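Home Recipes Garden Pantry About
Search this blog

Ravindran Chettiar swears his fig jam sets without pectin in 80 minutes. I have my doubts. I tried it in August with Brernwood figs, three pounds of them, and at 97 minutes I still had syrup.

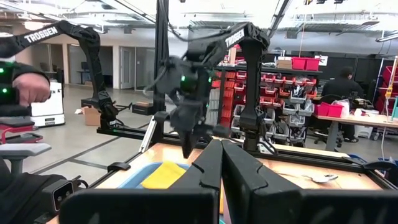 Old jam books trust the cold plate test, and so do I - a timer knows nothing about your fruit. All you need is a saucer from the freezer and a small silver spoon, like the one lying toward the right side of the wooden table. Drop a little, push it, look for wrinkles. Ravindran calls that fussy. His last jar ran off my toast.

3 comments
Share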